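Plemstead Ridge 8x42 binoculars: a year of use in the hills

Reviewed by Relu Costache, 8/23/23
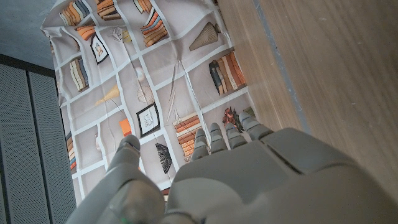
Are these good enough for watching mountain wildlife at long range? For most people they are, as long as the animals are on the far side of a valley and the light is decent. Past that you need a spotting scope, and no 8x binocular is going to change it.

I bought my pair last September, before a trip to look for wild sheep and goats above the tree line. My old binoculars were compact 8x25s that I had carried for years. They were fine for birds at the edge of a field and close to useless at dawn, when most of the animals I care about are moving.

The Plemstead is a full-size roof prism model. It is not light. I used it on the supplied neck strap for two days and then switched to a Zasum chest harness, which I would suggest to anyone who walks uphill for more than an hour. The strap is thin and rubs at the collar.

Optics

The center of the view is sharp and the colors look natural to me. The outer edge goes soft, and you notice it when you scan a ridge slowly from one side to the other. I got used to moving the binoculars and not my eyes.

Low light is where I saw the biggest gain over the compacts. On the third morning we picked out 7 sheep on a scree slope before the sun had reached it. Daranee Thongdee, who was with me, had a pair of Zedik 10x42s and found the same animals a little later. Hers showed more detail once she was on them, especially the horns. Mine were easier to hold still with cold hands. I think that is a fair trade, and if I sat with my elbows on my knees all day I might choose the 10x.

There is some color fringing around dark branches against a bright sky. Against rock or grass I don't see it.

Handling

The focus wheel is large and works with gloves on. It takes more than a full turn to go from close to far, so it is slow for birds in flight. For animals grazing on a hillside it makes no difference. The wheel got noticeably stiffer below freezing.

The eyecups twist out and have 5 positions. One of mine slips down a notch when the binoculars bump against my jacket. Hae-won Song has the same model and hers stay put, so this may just be my pair. She wears glasses and sees the whole field with the cups all the way down.

The objective covers are bad. They are soft rubber on short tabs and I lost one in the first week — the other is in a drawer.

Weather

We had one day of steady rain and two of wet snow. No fog inside the lenses, then or since. The rubber armor has a scuff where I dropped them onto a boulder from waist height, and the alignment is still good.

Price

I paid $214, with a case I don't use. The next model up in the same line costs $505. I tried one belonging to Jirayu Petchrat for an afternoon and the edges were clearly better, but I would put the difference toward a tripod and a used scope.

Recommended, with a different strap and a spare set of covers.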